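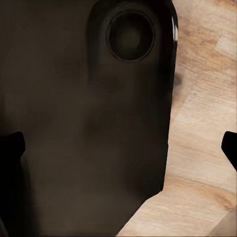

Wrist camera up close, glossy dark brown object, fingers open on either side

Pose estimate flips when the wrist camera gets close

Asked by Guadalupe Alvarado

I have a two-arm tabletop setup in Hellero, all simulated, with Bautista doing the pose estimation and its own planner sitting on top. From a distance everything is lovely. Then the wrist comes down over the object, the camera sees brown, more brown and a strip of table, and the estimate spins by 80 degrees with a confidence score that would embarrass a politician. The planner believes it, naturally, and asks the wrist to do something a wrist shouldn't.

I've tried raising the filter length (it now flips later and with more dignity) and turning the detection threshold up until it sees nothing at all, which did cure the flipping.

It also has opinions about the kitchen. The background view gives me two posters. I own one model of a poster. 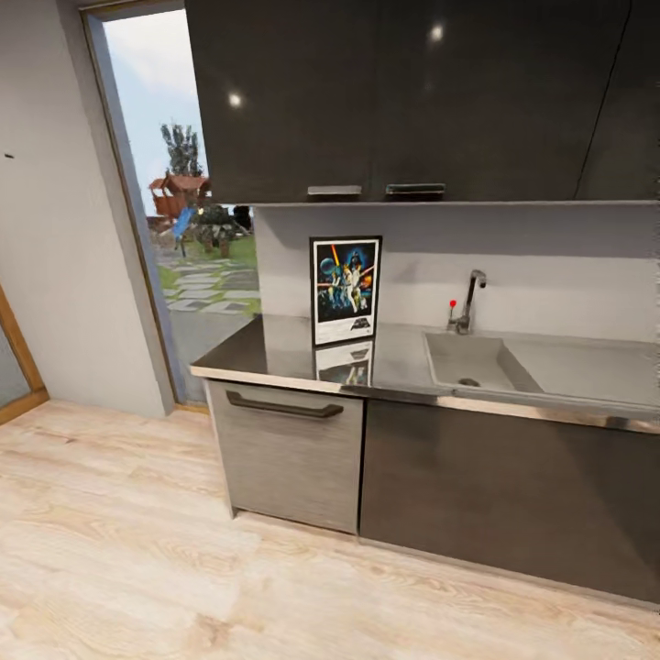

Bautista runs on the room camera as well, at the default settings, and the second detection is always upside down and always directly below the first. I spent an evening looking for a duplicate in the scene file, line by line, and gave up at line 2546. Then I looked at the picture properly: the counter is polished steel and the poster's reflection is sitting in it, inverted and a bit blurred. Fine, but how do I tell the software that? I'd prefer not to redecorate. Masking out the counter works until I need to find something that's on the counter.

So, two questions, possibly the same question. How do I stop the close-up flip, and how do I get rid of the ghost?

Answer from mikville_dave

Shiny stuff always breaks it. Make everything matt. Also update your drivers.

Comment from Guadalupe Alvarado: Drivers are up to date. It's simulated, so I could make everything matt, but then I'd have a system that works in a world made of chalk.

Answer from Rocío Quintero (accepted)

They're two questions. I had both on the Ristville bench last November and wasted most of the month assuming they were one.

Take the flip first. At that range the estimator has one long edge, a round recess and some soft highlights to go on, and the highlights shift as the camera does. Don't ask it for a new pose every frame. Lock the last good one from further out, then follow it using the arm's own kinematics for the final approach. In Bautista the setting is called handover_mm and it ships at 0, meaning "never". Mine is at 575, which is generous, but my object is large.

Before you do that, check what it says when there's nothing to find. Park the wrist over bare table and log the output.
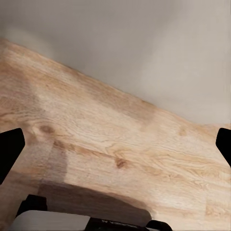

Bare wood from the wrist: two knots, plenty of grain, and the wrist's own shadow

My version found an object in a view very much like this in 21 frames out of the first batch. It liked the edge of the shadow. If yours does the same, give it the robot's own geometry so it can work out where the shadow falls, or drop any detection that travels with the hand.

For the ghost, turn on the support check. A detection has to be resting on top of a known surface, and a reflection works out as being inside the worktop. Your real poster passes and its twin goes. You need the counter height in the scene description, and yes, it has to be the right height. I had mine in the wrong units.

Then try it on the table with both arms in view, where the poster is upright and slightly tilted and there's all that kitchen behind it to be distracted by. 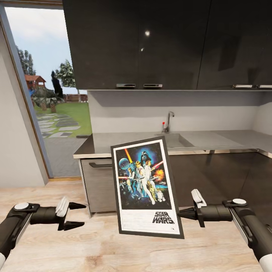
Update from Guadalupe Alvarado, August 10, 2026

Handover and support check both on. No flip so far, and one poster. It did find something on the bare wood, over by the darker knot, so I'm now adding the arm geometry. I also found the counter height, which I had entered as the height of the table. The default for handover_mm really ought to be mentioned somewhere in the manual.

Contact us | © Hellero Community Help | Back to top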